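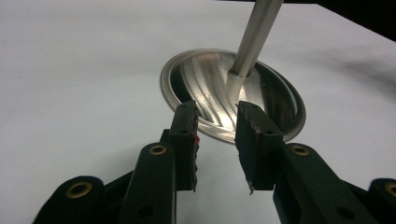
A stainless-steel ladle on a white tabletop.

Grurkden Imaging Facility to retest vendor claims before buying new microscope

July 28, 2021

The Grurkden Imaging Facility will run its own trial of the Udero light-sheet microscope before committing any money to it, the facility said today.

Udero's supplier, Van Wijk, says the instrument can image cleared tissue at cellular resolution in a single overnight run. The facility has read the brochure. It has also read brochures for earlier instruments, and 2 of those now spend most of the year under dust covers.

The trial will use 64 tissue samples prepared in the facility's own labs, with none supplied by the vendor. Each will be imaged on the Udero system and again on the centre's existing confocal, and the files will be analysed in Diseck, the open analysis program already used by staff and students. Settings will be published with the results – including any run that fails.

Van Wijk has agreed to lend the instrument for 3 months. It will have no say over which images are released.

"Faster than what, and on whose sample?" the facility said in a statement. "We have asked twice and are still waiting for a straight answer."

Regular users will keep their confocal bookings during the trial, although some evening sessions may be moved. Raw data will be available on request, with a summary due in December. No decision on purchase will be made before then.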